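Where Does Paper Come From?

Think of all the paper you touch in one day. There is the cereal box at breakfast, the page you draw on at school, and the tissue you use when you sneeze. Nearly all of it began as a tree.

From tree to chips

Paper companies often use trees such as pine and spruce. These trees have long fibers, and long fibers make strong paper. A fiber is a tiny thread, thinner than a hair. Wood is full of them.

At the mill in Plurden, trucks bring in logs every morning. A big drum tumbles the logs until the bark rubs off. Then a machine with sharp blades cuts the wood into chips. Each chip is small enough to sit on a coin.

From chips to pulp

The chips are cooked with water and chemicals in a tall tank. Cooking breaks down the natural glue that holds the fibers together. What comes out is called pulp. It looks like brown oatmeal. If the mill wants white paper, the pulp is washed and bleached.

From pulp to paper

Next, a lot of water is mixed in — the mixture is almost all water at this point. It is sprayed onto a moving screen. The water drips through the holes and the fibers stay on top, tangled together in a thin, wet mat.

Heavy rollers squeeze the mat, and hot rollers dry it. The Plurden machine has 54 hot rollers. At the end, the paper is wound onto a roll that is longer than a car.

Can paper hold water?

Plain paper soaks up water and goes soft. To make a paper cup, the mill uses thick paper and adds a very thin coat of plastic or wax. The coat keeps the drink away from the fibers. A cup like this can be used for other jobs too, such as holding markers on a table.

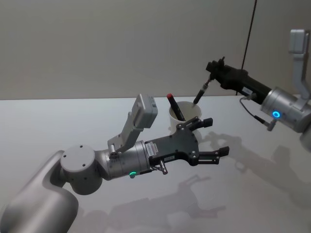 Using paper again

Old paper can be mixed with water and turned back into pulp. The ink is washed out first. Fibers get shorter each time, so they can only be used a few times before they are too short to hold together. Coated cups are harder to recycle, and not every town takes them. Ask a grown-up to check the rules where you live.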